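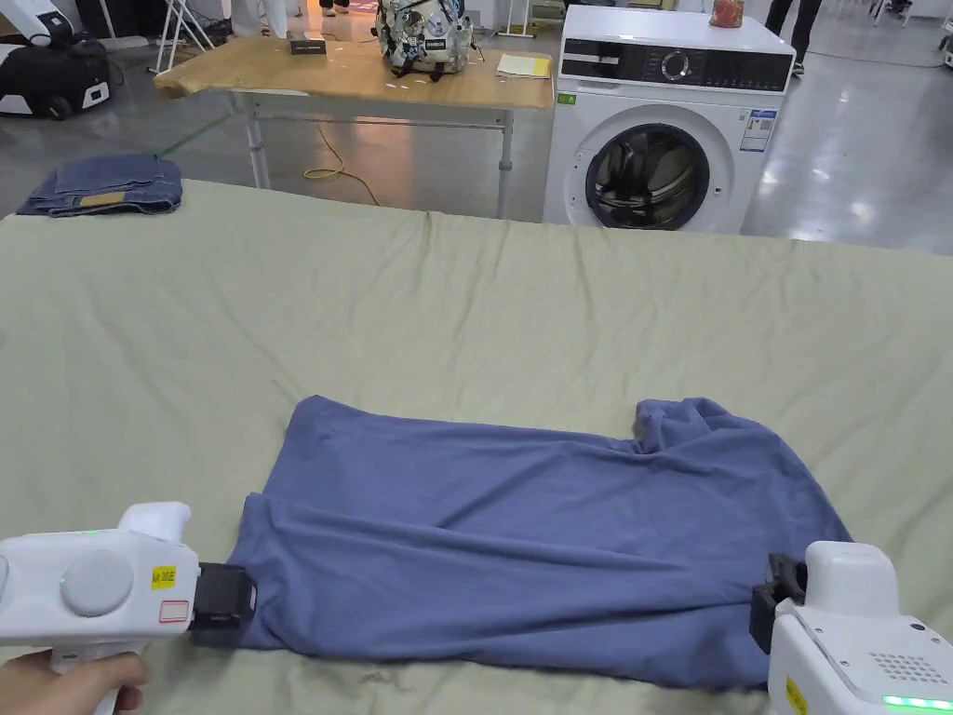
Doblar una camiseta me parecía lo más fácil del mundo hasta que intenté enseñárselo a un robot. En el taller que compartimos llevamos desde la primavera con Dalteo, nuestro brazo doble de andar por casa, y la parte que más me ha hecho sufrir es grabar buenas demostraciones: una persona hace la tarea con una pinza en cada mano y luego el modelo aprende de esas grabaciones. Yo empiezo siempre igual, con la camiseta extendida sobre una sábana verde y una pinza en cada esquina de abajo, y de ahí sale todo lo demás. Os cuento cómo lo hago, paso a paso, con las meteduras de pata incluidas (¡que son unas cuantas!).

1. Prepara la superficie

Pon una tela lisa, mate y de un color que no se parezca a la ropa. Yo empecé directamente sobre el tablero y fue un desastre: las mordazas resbalaban y los brillos volvían loco al seguimiento. Con la sábana la cosa cambió muchísimo. No hace falta plancharla, pero fíjala por debajo con cinta o se te irá viniendo hacia ti con cada tirón.

2. Calibra antes de tocar nada

Enciende las dos pinzas, ábrelas y ciérralas del todo 6 veces y mira que el valor de apertura vuelva a cero. Si una se queda corta, repite. Una tarde entera de grabaciones se me fue a la basura por saltarme esto, y Cosmin todavía me lo recuerda.

3. Agarra las esquinas

Entra con la mordaza casi plana, con un dedo de tela dentro y nada más. Si coges demasiado, al soltar se queda enganchada; si coges poco, se escapa a mitad del pliegue. Tira hacia los lados hasta que el bajo quede casi recto - sin estirar el cuello, que luego la camiseta parece de otra talla.

Las arrugas déjalas. Al principio yo alisaba cada prenda como si fuera para un escaparate y el robot, claro, no sabía qué hacer con una camiseta normal. Kanini me convenció de empezar también con mangas dobladas y bultos, y fue el mejor consejo que me han dado en todo el proyecto.

4. Haz el pliegue despacio

Levanta las dos esquinas a la vez, llévalas hacia el cuello y bájalas antes de abrir. Cuenta un segundo entre posar y soltar. Después viene el pliegue lateral: una manga, la otra, y al centro. Mueve las manos como las movería el brazo, sin esos giritos de muñeca que nos salen solos y que a Dalteo le resultan imposibles.

5. Graba, revisa y vuelve a grabar

Con unas 35 demostraciones ya vi que el brazo apuntaba a las esquinas, aunque doblaba fatal. Con 89 empezó a salirle algo que podías guardar en un cajón sin vergüenza. Revisa cada toma el mismo día y borra las que tengan titubeos largos, que los aprende de maravilla.

Y no pases a los vaqueros hasta que las camisetas salgan bien. Pesan mucho más, la cintura no cabe igual en la mordaza y hay que bajar la velocidad. Estoy todavía peleándome con eso, así que si alguien tiene unos ajustes que funcionen, ¡que me escriba, por favor!

Contacto | © 2018 Taller Zetness | Volver arriba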